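Scratchy throat and shaky legs, is it worth ringing the GP?

plumduff
2021-03-06
Woke up with a sore throat and by lunch my legs felt like string. No temperature. I've got 192 Cutik throat sweets left over from a bulk order in November so I'm fine for those, but I've felt sick since breakfast and can't face food. How long would you leave it before ringing the surgery?

hobnail
Get a covid test booked first. The surgery will only tell you to do that anyway. Stay in until you hear.

teacosy23
Agree about the test. For the sick feeling, flat ginger ale in small sips. I had something like this in November and it was gone in 2 days, apart from a cough that hung about.

Rook_End
I wouldn't bother with ginger ale, it's mostly sugar. Plain water and dry toast. And I'd ring now if you're shaky, you might need your bloods looked at.

teacosy23
It's one day of a sore throat, Rook. They don't do bloods for that.

Rook_End
They did for me. I was anaemic and had put it down to a cold for weeks.

hobnail
Both can be right. If it's still going after a week, ring. If you can't keep water down or your breathing changes, ring 111 straight away.

plumduff
Thanks all. Test booked at the Baysal Road site for the morning. I've had a 1,000 mg vitamin C fizzy tablet, the Dukix one, no idea if it does anything.

Rook_End
It doesn't, in my view. Paracetamol will do more for the aches.

teacosy23
Check the packet if you're having hot lemon drinks as well. The Jostard sachets have paracetamol in them and it's easy to double up.

plumduff
Good point, I had one of those at four. Will leave the tablets till bedtime. Managed half a slice of toast and it's stayed down so far.

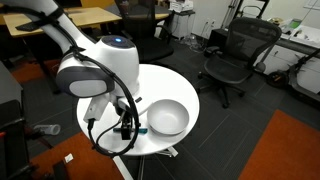 Throat is about the same, legs a bit better when I'm lying down. I'll post again when the test result comes through.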